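Clesham Evening Classes
Household Basketry for Beginners
Notes for session 5: looking after what you've made (and what you've inherited)

Welcome back, everyone, and well done for getting your bases finished. I know the last row always takes twice as long as you'd planned, and I heard a good deal of muttering, but they came out beautifully. This session we put the tools down for a bit and talk about care, as most baskets that end up on the tip were perfectly sound and only needed a little attention ten years earlier.

Why woven things dry out
Cane, willow and the rest are all plant material, and they go on taking in and giving up moisture long after they've been cut. A basket next to a radiator loses more than it gains, the strands shrink, and the weave starts to creak when you lift it. Once it creaks, the next stage is snapping, usually where the strands bend most sharply. Do run your fingers lightly along the rim and over the sides of anything old before you buy it. You'll feel trouble sooner than you'll see it.
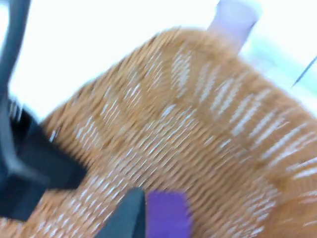
Cleaning
Start dry. A soft brush (an old shaving brush is lovely for this) will get most of the dust out if you work along the strands first and then across them. Then a cloth wrung out in lukewarm water with the smallest drop of washing-up liquid, and a second cloth with plain water. Please don't soak a finished basket in the bath, whatever your neighbour tells you - the base can sag, and any dye may run into its neighbours. Dry it in the shade with air all round it.

A painted or varnished basket needs less water still, so keep to the brush if you can.

Keeping the shape
Baskets lean if they're left to lean. Stand yours on a flat surface, level with your eye, and turn it slowly a quarter at a time. If one side has dropped, mist it lightly with water, ease it back with your hands and leave it overnight with something inside to hold it.

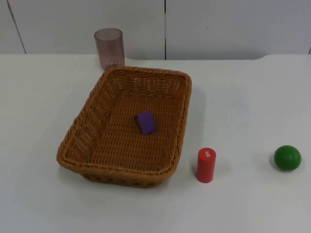 What you keep in a basket matters more than people think. Small, light things are ideal, and toys, wool and napkins will never do it any harm. Heavy things want a wide base and no lifting by the handle. I once carried potatoes home from Grindus in a bread basket, and I still have the handle somewhere, though the rest of it went on the compost.

For next time
Please bring a basket from home that needs help, however sorry it looks. Have a read of pages 195 to 200 in the course folder, on replacing a broken stake, and bring your side cutters and a damp tea towel. I'll have spare cane for anybody who runs short.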